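Questions we get about the Lukden summer dance intensive, answered by Liv Dahlgren, who teaches on it and has sat through enough brochures to distrust most of them. Last changed 2022-05-20.

## Will two weeks make my child a professional dancer?

No. Any course that hints otherwise is selling something. A fortnight of daily class can clear up a few bad habits and show a student how tiring the work is. Careers depend on years of training, money, luck and ankles, and we control none of those.

## Is there an audition?

There is a class we watch. In March we saw 59 dancers for 20 places. We don't charge for it, and I'd be wary of schools that do, particularly those that seem to audition all year round.

## What do I get if I'm turned down?

A short email. We used to write long, kind letters and I doubt they did anyone much good. If you want proper notes on your dancing, ask your regular teacher, who has seen more than ninety minutes of it.

## Who teaches?

I take ballet in the mornings. Silviu Olteanu takes contemporary and repertory. He danced with the Tănase company for nine seasons and made two pieces for them, one of which he still likes. There are no "guest stars to be announced". If somebody drops in, fine, but you shouldn't pay for the possibility. 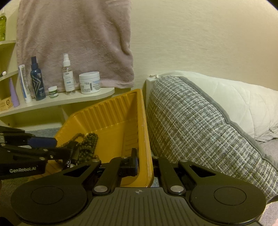 ## Do you teach a "method"?

We're asked this a lot, mostly by parents who have read about one. I teach plain ballet, slowly. Silviu borrows from all over the place and will tell you where each bit came from. I have yet to see a trademarked technique that wasn't mostly pliés with a new name.

## My daughter is 12 and very advanced. Can she join?

The lower age limit is 16 and the upper is 24. Very advanced 12-year-olds are usually very flexible 12-year-olds, and they need sleep and a decent weekly class.

## How many hours a day?

Five, with a proper lunch. Some courses boast of eight. I've watched the last three of those hours and wouldn't call them training.

## What does it cost?

£306 for each week, studio hire included. Lodging is separate. The hostel at Nellasby is clean and cheap, and the Urport bus stops outside it, though I wouldn't plan a tight connection around the timetable.

## Are there bursaries?

Two, each covering fees only. We'd like there to be more and won't pretend there are.

## Is there a show at the end?

There's an open class on the final afternoon at 18 Station Road. No costumes, no lights, no tickets. Parents sometimes feel short-changed by this. A show would eat four days of rehearsal, and those four days are what you've paid for.

## Do I get a certificate?

If you ask. I can't name an employer who has ever wanted to see one.

## Can I have a refund if I'm injured?

Yes, for the days you miss, less the deposit. Send a doctor's note before the course ends.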